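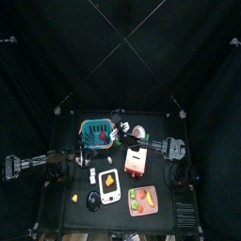 Kelly Sedgwick wrote back to our last report asking whether the play kitchens were still going out as complete sets, or whether we had given in and started lending the pieces one by one, and could we please say more this time about the toasters, as she had grown fond of them. We were so pleased to get that note (reports do sometimes feel like they go down a well) that we have arranged this one around her questions.

Play Kitchen Lending, Brellen Toy Library
Second progress report to the Henera Fund
Period covered: March through August

Are the sets still whole?

Mostly, yes. We did try lending single pieces in the spring, for families who only wanted the pots, say, and it made such a muddle of the shelves that we went back to whole sets by May. A set is one basket with a toy appliance, some pretend food and a few dishes to serve it on. The family takes the basket home for three weeks and brings it back with whatever is still in it. We have stopped fussing over a missing carrot. The old rule was that a set could not go out again until every piece was found, and that meant perfectly good kitchens sat in the back for a month waiting on a slice of cheese.

We made 724 loans in this period, compared with 490 in the one before. Part of that is the summer, when the schools close and everybody's grandchildren arrive, and part of it is the change to the rule. We can't tell you how much belongs to which.

The toasters

The cream one with the red base is still the favorite by a long way, and there is a waiting list for the sets that have it. Children seem to like anything with a slot. They post things into it: bread if there is bread, then playing cards, then a parent's bus pass. One mother returned a set with a very kind note and a library card we had to mail back to her. We would like to buy more of this kind in the fall, and we have put that in the request at the end.

The toy blenders, I'm sorry to say, have been a disappointment. The lids crack. We have taken them out of the sets and will not be replacing them.

Baskets

You will remember that the first sets went out in cardboard boxes, which lasted two or three loans at best. The Savis baskets we moved to were sturdy enough but had solid sides, and we were forever lifting everything out to see what was at the bottom. We now like a plastic basket with slots along the sides, such as the teal one with the orange rim. It is easy to rinse under the tap, and you can peek in from the side when you check a set back in at the desk. Small round things do roll about in there, and we have had a few complaints about peas. The peas now live in a drawstring bag.

Cleaning

This has been more work than we planned for. Each set is wiped down when it comes back and gets a proper wash in the sink once a month, and the sink in the Khumalo Room is small. Through July we had a rack of drying dishes and pretend vegetables on the counter almost every afternoon, and the watercolor group was very patient about sharing the space. We have asked about using the larger kitchen down the hall in the mornings, before 10, and expect an answer soon.

Families

By the end of August we had 160 families signed up. Several of them have told us they use the kitchens for speech practice at home, naming the foods and asking for things politely over a pretend breakfast, and we had not thought of that at all when we wrote to you the first time. We would like to put a card of simple word games in each basket. A draft is going around now – it is too long, and we are cutting it down.

Money

We spent $1,302 of the grant in this period. Most of it went on replacement food and on the new baskets, with the rest on dish soap, towels, drawstring bags and printing the labels. The labels were a mistake the first time (they washed off in the sink) and had to be done over on better stock. We have kept the receipts for both batches and can send copies if you need them.

What we would like to do next

With your agreement, we would move the money set aside for blenders over to toasters, finish the word game card, and bring the last of the cardboard box sets over to baskets before the holidays. We would also like to hold back a little for a second drying rack. Please let us know if the change from blenders to toasters needs a form, and we will fill it in right away.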